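Labeling frames in which a person's hand is on the object (two-arm carton handling)

Imitation Learning > Data and annotation

Kha Nông
Posted Fri 12 January

Our group at Zosivum is preparing a study on how human contact should be labeled in demonstrations recorded on a two-arm station. I would be grateful for advice from members who have had to settle this matter before submission, in particular those who have been asked about it by a reviewer.

The task family is carton handling. Each arm has a two-finger gripper and a camera at the wrist, and there is a fixed camera on the workspace. The arms are operated through Teleo, our in-house control software. In many episodes a person also works on the carton at close range, and the hands of that person may be nearer to the fingertips than we had assumed when the labeling guide was written. The guide has one label, "person present," which is applied to the whole episode. It was adequate for our first report, where a person would place the object and leave. It is not adequate now.

The wrist views are where the annotators disagree most. With a palm on the carton and a gripper on either side of it, one annotator will record the person as an obstacle, a second will record the person as a partner in the task, and a third will leave the frame unlabeled and write a note. All of them can cite a sentence of the guide in support.
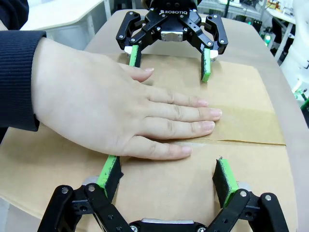
A hand resting on the cardboard, as seen from a wrist camera. The opposing gripper is at the top.

We have trained the same policy on three versions of the data. The first version keeps every frame. The second removes each episode carrying the "person present" label. The third keeps the episodes but masks the loss on frames in which a hand is touching the carton. Each version was evaluated over 14 trials with the person absent and the same number with the person taking part. The version with masked frames was the best of the three when the person was absent. When the person took part, it was the worst, and it closed its fingers early in a way that neither of the others did. The version with whole episodes removed was poor in both conditions, and we attribute this to the loss of data. It discards most of what we have.

Our difficulty is that the masked version depends entirely on what an annotator calls "touching." A wrist camera gives a close and partial view, and a hand can be in it for purposes that have little to do with the carton. It may be holding something else altogether. Under the present guide such a frame receives the same label as a palm pressed on the lid.
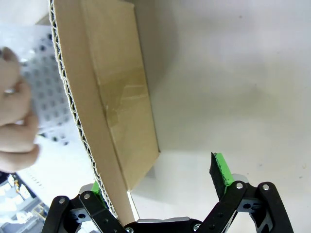
Wrist view with a carton and a white perforated panel. The hand at left is on the panel.

My questions are as follows. Should contact be labeled per frame, per segment, or per episode? Should the label be assigned from the wrist views, from the fixed view, or from all of them together? Is there an accepted practice for reporting agreement between annotators when the label is used as a mask and is not a prediction target? We have 1000 episodes and would prefer not to label them a third time.

I have searched the site and found the thread on occlusion, but it concerns a single arm with no person at the table.

Vedeck
Replied the same day

Use a hand detector and threshold it. There are several good ones. Manual labeling of contact does not scale and reviewers do not read that section.

Kha Nông
In reply to Vedeck

Thank you. A detector was tried in the autumn. It finds hands reliably enough in the fixed view. It does not tell us what the hand is on, and at the wrist it is frequently given only some fingers and a sleeve. Presence was never the disputed quantity. It is contact with the carton that the annotators cannot agree on.

Tamsin McPhee
Accepted reply

I supervised the annotation for a comparable study, with two arms and a seated partner, and I will answer in the order the points were raised.

Per frame, per segment, or per episode. We recommend segments. Per-frame labels appear more exact than they are. When we asked the same annotator to repeat a set of episodes after an interval, the order of events was stable and the frame at which contact began was not. A segment with a stated tolerance at each end reports that uncertainty openly. The mask can then be applied to the interior of the segment, and the frames within the tolerance can be given a reduced weight. We used a tolerance of 8 frames on either side. That value suited our recording rate and should not be copied without a check against yours.

Episode labels should be kept as well, but only for dividing the data into training and test sets. They should not enter the loss.

Which view. The label should be decided from the fixed view and then confirmed at the wrist. I would advise against the reverse order. A wrist camera moves with the arm, so the apparent motion of a hand in that view combines the motion of the person with the motion of the robot. Our annotators were inclined to see contact whenever the hand and the object moved together in the picture, and they will do so whenever the arm moves while both are at rest. In the fixed view this does not arise. Where the fixed view is blocked by an arm, the segment should be marked "undetermined" and excluded from the agreement statistics. The number excluded should be given in the text.

What the label should say. This may be of more use to you than either of the above. A single contact label will fail, because it joins together activities that the policy should treat differently. We divided ours into two fields. The first field states what the hand is on: the manipulated object, some other item, the table, or nothing. The second states whether the hand is bearing on the object in a manner that changes what the robot must do. Steadying a lid does so, and so does pulling at a strip of tape while the arms are meant to be holding the sides. A hand passing through on its way to something else does not. The second field requires judgment. The first, for the most part, does not, and agreement on it rose as soon as the two were separated.

If this scheme is applied to your second picture, the first field would be "some other item" and the second would be empty. In the first picture the first field would be "manipulated object." I would not complete the second field from a single still, and your annotators should not be permitted to do so either.

The result you report, in which masking helps with the person absent and harms with the person taking part, agrees with ours. The policy has been given no reason to wait. If you mask only those segments in which the second field is empty, and retain the others at full weight, I would expect the early closing to be reduced. I cannot say by how much.

On agreement. Report it on segments, matched by overlap, and report it separately for each field. Then state how the evaluation changes when the labels of one annotator are substituted for those of another. That second figure is the one that answers the objection a careful reader will raise, as the label matters only through its effect on the trained policy.

Kha Nông
Update, February

I wish to report the outcome for the benefit of others who may consult this thread. We adopted the two fields proposed by Dr. McPhee and relabeled a subset, beginning with the taping episodes, where the disagreement had been greatest. The annotators now open the fixed view first and do not see the wrist views until the segment boundaries have been entered.

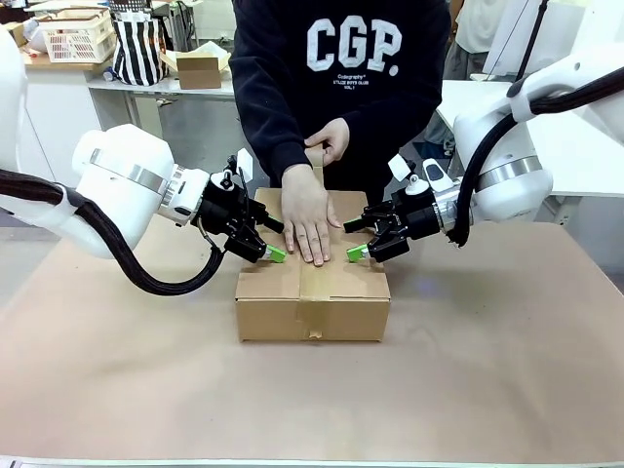
For these episodes the second field was divided further, into "pressing" and "pulling," and an annotator may assign one value to each hand. The guide had previously allowed only one value for the person as a whole, and much of the earlier disagreement can be traced to this. Two annotators had been describing different hands.

The policy was then retrained with the selective mask. Early closing was observed in 2 of the 14 trials with the person taking part, which is a clear improvement on the earlier masked version. Performance with the person absent was slightly lower than under the full mask. The difference is small enough that we do not intend to draw a conclusion from it with this number of trials.

Two matters remain open. The first is gripper proximity. We have episodes in which a fingertip pad is very close to a thumb, and the contact fields do not record distance of any kind. The second is the tolerance at the ends of segments. We found that a single value is unsuitable for pulling, where the onset is gradual, and we are testing a longer tolerance for that value alone.

The revised labeling guide will be released with the paper. Members who require it sooner may write to me through the site.

Hong
Replied in February

Could you say whether the reduced weight at segment ends was applied per camera or to the whole time step? We are attempting the same thing and our loader handles the streams separately.

Kha Nông
In reply to Hong

To the whole time step. Applying it per camera caused the fixed view and the wrist views to carry different weights for the same action, and training became unstable.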